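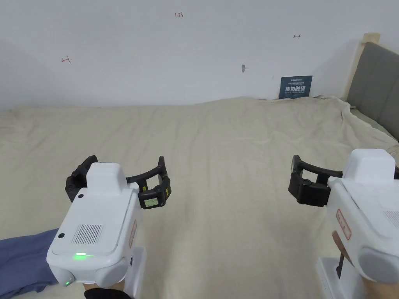
Petell Linen Wear Records
Data card, version 3

Summary

This dataset contains wear and laundry records for bed sheets in one guesthouse, Pirkard, during one full year. There are 58 sheets and 365 days of records. We publish it for people who study textiles, hotel supply or household costs. Please read the section on limits before you use it.

Files

sheets.csv has one row for each sheet, with the size, the fabric as written on the care tag, and the date of first use.
washes.csv has one row for each wash, with sheet code, day number, program temperature and drying method.
checks.csv has the results of the monthly inspection.
notes.txt keeps the remarks of the housekeeping staff, translated into English. Spelling of room names is left as it was.

Day numbers go from 1 to 365. Day 1 is in October. We don't give calendar dates in the tables, so that stays of guests can not be matched with the washes.

How the checks were made

Each sheet was spread over a bed and inspected by daylight for thin places, pulled threads and yellowing. Every item received a grade from 0 (as new) to 4 (take out of use). Wrinkles are not a defect and were not graded. The same sheet was not always inspected by the same person, and in the first months the difference between grades 1 and 2 was understood differently by different staff. The column "grader" helps to correct for this.

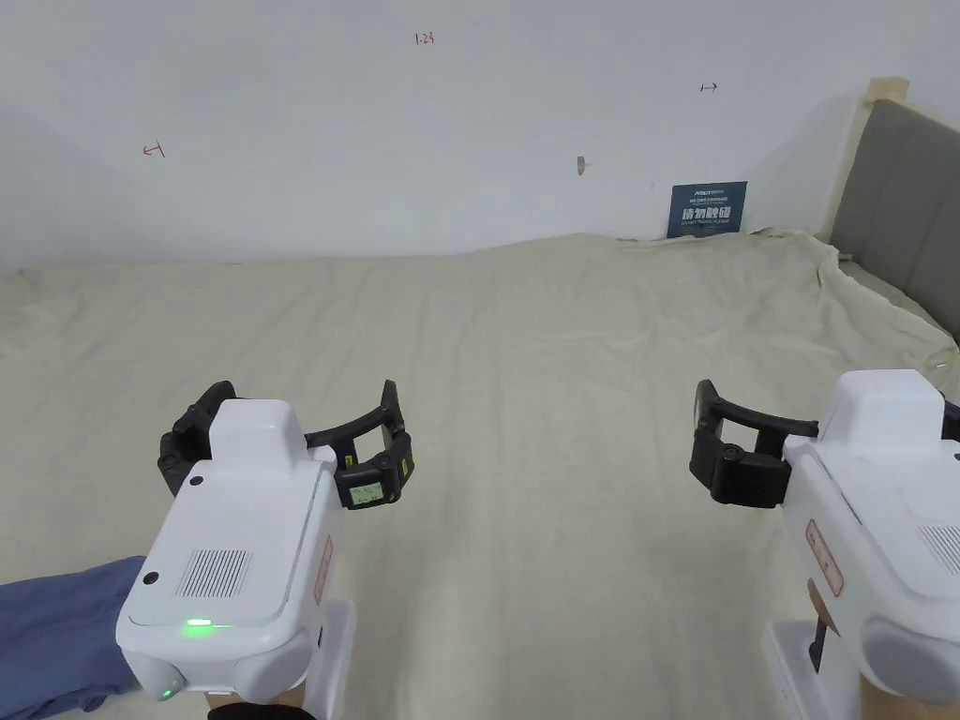

Photo: Petell project. Same license as the data.

Known problems

The laundry Odera changed its detergent on day 63. The old product name was not kept, so the column "detergent" has only the values A and B.

Three sheets lost their sewn code. They were given new codes with the letter R, and their earlier washes could not be joined to them.

The drying method is empty for many winter rows. Empty means not written down. It does not mean line drying.

Limits

All records come from one house with hard water, so please do not take the wear rates as general. Pillowcases and towels are not included. Plollness, our second house, will have its own dataset with the same columns.

Changes

Version 3, 6 Oct 2022: corrected the temperature unit in washes.csv, added notes.txt.
Version 2: removed double rows.

License

CC BY 4.0. Please cite as "Petell Linen Wear Records, version 3".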